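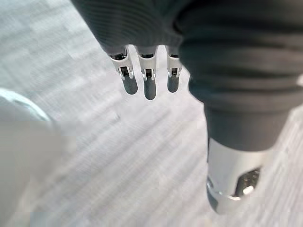

**Rami Fakhoury**

Our office in Atville has gray carpet throughout. Which routine is suitable for the floor near the seating area and the slipper bench?

**Leen Zein**

Vacuum along the streaks, then across them. Move the pedal bin with the yellow lid first.

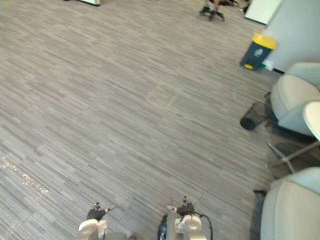 ## Further reply: Hattar

Keep slippers on the lower tier of the bench – vacuum below it monthly.

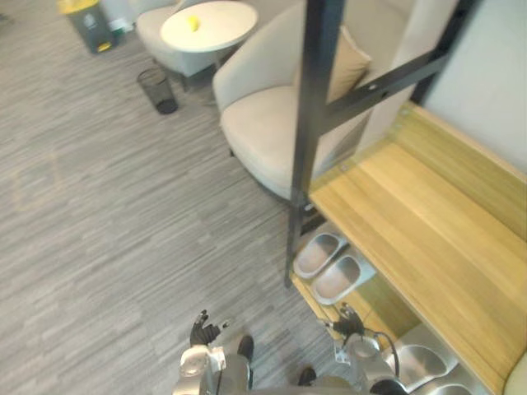 How long should one pass over 242 square feet take?

Allow 2 minutes per strip.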